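2018-03-08
Posted in the kitchen diary

Tomatoes again! I swore I would hold off until the snow was gone from the back steps, and I made it as far as this morning, when the seed packets came from Gromside and I had them open before I'd taken my boots off. Four of them on the windowsill now, in little pots, with a bread bag over the top. Tannous is the one I'm most excited about (a long red paste type, thick walls, hardly any seeds, if the catalog can be believed). Irno is the small early one that did so well on the south fence last year, and I bought two packets this time so I don't have to beg for spares in May.

The reason for all this is ketchup. I have wanted to make a proper year's worth of ketchup ever since the batch last September, which came out so dark and sweet and clove-y that I ate it off a spoon standing at the stove. It filled 2 bottles. All that picking and peeling and stirring, a whole evening with the windows steamed up, and 2 bottles at the end! They were gone by the first frost. So this year I'm planting for it properly and I've been doing sums on the back of the seed envelope all afternoon.
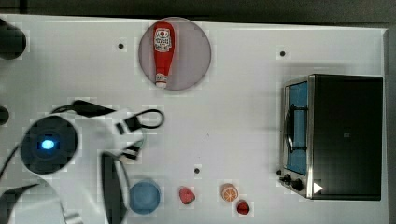 Ketchup is mostly a matter of water, and of getting rid of it. I keep coming back to that. A big pot of chopped tomatoes looks like enough to feed the street, and then you simmer it and it sinks, and sinks, and by ten at night you're scraping a spoonful of something wonderful out of the corners. I want to try the oven this time, because I think the stovetop is where I lose the flavor (and the bottom of the pot). Spread them in a shallow pan, salt, a little oil, low heat, and leave them alone until the edges go dark. A black toaster oven like the one on the right of the table would do for a small tray, though for the real harvest it will have to be the big oven with both racks going. And I have nothing against the red plastic bottle, I should say. I grew up on it and I'd still pick it over mine for fries. Mine is for beans, and meatloaf, and cheese on toast, and eating off the spoon.

Now the garden side. The long bed at Guritham is the one I have my eye on. I walked over after lunch with the tape measure and it was mud from end to end, lovely black mud, with the first green tips of the garlic showing at the far corner. I worked it out to 272 square feet if I take up the old strawberries, and I think I will take them up, they gave me more slugs than berries last summer. The soil drains well there and it gets sun from breakfast until almost supper. I stood there so long planning that I lost the feeling in my toes.

I'd like basil down the middle, and marigolds at the ends, and one row of onions so that nearly everything in the pot comes out of the same bed. The vinegar and sugar and spice I'll have to buy. Last year I used cider vinegar and a stick of cinnamon, one star anise, a few cloves, allspice berries tied in a bit of cloth. I would leave out the star anise next time, it took over. A little celery seed instead? I tried some in a soup tonight and it had exactly that back-of-the-mouth ketchup taste I could never put my finger on. I was so pleased I wrote it on my hand.

Bottles are the other question. Glass with a wide neck is easier to fill, and easier to wash, but then it comes out in one great glop. I have a shelf of old jam jars and I might just use those and a spoon. Must look for new lids before everyone else wants them.

The soup, for the record: onion, two cans of tomatoes, a heel of Parmesan, the celery seed, and a handful of rice because it looked thin. Very good. Better the second bowl than the first. I had it with the end of the rye loaf, which needs using up, and there's enough left for tomorrow's lunch.

It is snowing again as I write this, big slow flakes, and the pots are sitting there under their bread bag looking like nothing at all. I've already checked them twice. They won't be up for a week at least and they won't go outside until the end of April, and then only in the daytime with the old sheet ready in case of frost. I've put a note on the calendar to start a second sowing of Tannous in case the first is leggy. Need potting mix, string, celery seed (used the last of it), and stakes, the long kind.

Last updated 2,237 entries into this diary

Recent entries
The rye loaf that finally rose
Garlic under the snow
What I did with all those onions
Seed catalogs, a weakness
Marmalade, second attempt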